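Tostach grasp study, March report to Clindbridge

We logged 2,716 hand-held demonstrations this period. The policy trained on them reached 90 percent on the Sidum set, and I would not lean on that figure yet. All of it comes from one bench.

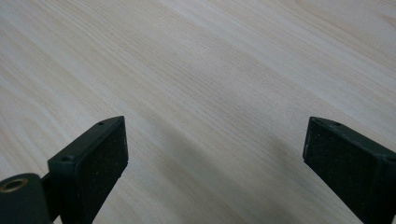 1 min read

Pale wood grain and two dark fingers with black pads make an easy background. On 26 trials at a second bench, the policy managed 8. We ask to hold the Dimaculangan rollout until that gap is understood.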